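Prikstead Tray-to-Basket Set: README

Read this before you download. The name promises more than the set holds, and several people have already tried to use it as a household tidying benchmark.

What it covers

Small mixed objects, one tray, one basket, one table. The objects are the sort of thing that ends up in a kitchen drawer or at the bottom of a toy box: play food, packing tape, foam shapes, little figures. There are 473 clips and 26 object labels. The task label is "sort and move" throughout, although in my view a good share of the clips contain no sorting worth the name.

The table

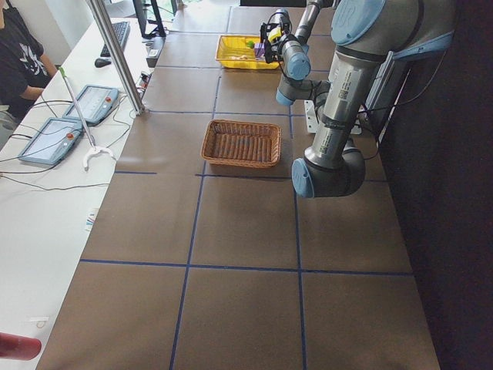

Table layout was copied from the earlier Wesura set, which used bare boards and was a misery to line up afterwards. Brown kraft paper went down first, then blue tape to mark out the cells. I was told the grid would let anyone read off a basket position by eye. Perhaps, but the wicker basket sits across one of the long tape lines, so which cell is it in? The labels pick one. Where the basket straddles two cells, treat the "cell" column as a rough hint and work from the corner points instead. The paper also creases, and the creases have been mistaken for tape edges by at least one line finder.

The containers

The tray is yellow plastic with open lattice sides and an orange rim. The basket is brown wicker, rectangular, with slightly flared sides. Early notes call both of them "basket", which caused no end of trouble, and version 2 uses "tray" and "basket" only. If you find "yellow basket" anywhere, it is a leftover and means the tray.

The lattice is a nuisance. Small things show through it in slivers, and the outlines drawn round those slivers vary from one labeller to the next.

The objects

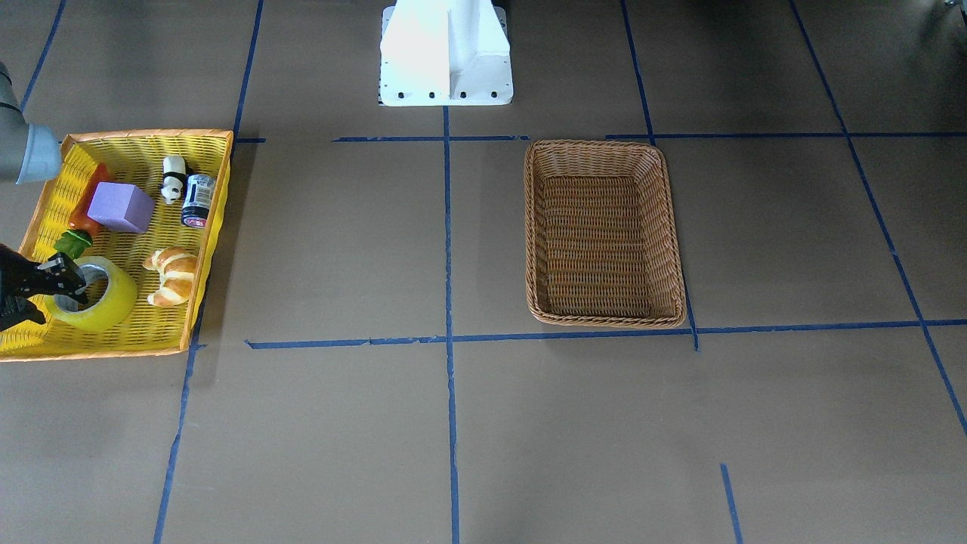 Tray contents: toy carrot, purple foam cube, panda figurine, small drink can, toy croissant, roll of tape.

I have doubts about the grouping column. It has "food", "toy", "stationery" and "other". The carrot and the croissant are filed under food, the panda under toy. A toy carrot is a toy. A child tidying up would put it with the panda, and a person packing a play kitchen would not. Neither answer is wrong, and the set has picked one without saying why. The foam cube is "other", which tells you nothing.

Tape is listed as stationery. Fine, but it is wide packing tape, and in the Moura list the same kind of roll comes under packing supplies. Map the two by hand if you plan to merge them.

The drink can is small. Please don't use it to judge the size of anything else on the table.

Files

clips/ : one folder per clip
labels.csv : object, group, container, cell
corners.csv : tray and basket corner points
notes.txt : labellers' remarks, unedited, some of them grumpy

Known problems

11 clips have the wrong container in labels.csv. They are listed at the top of notes.txt and will be put right in the next version.

Purple and lavender are used for the same cube.

"Empty" means nothing on the container floor. It was not checked against the lattice or the weave, where a very small item could lodge.

The 1000 clips mentioned on the old Jekstead page were a target. Please stop quoting that figure.

Use

Reasonable for locating things in clutter and for telling a tray from a basket. I would not use it to claim anything about how people tidy a home. Corrections are welcome, with the clip number and the row you think is wrong.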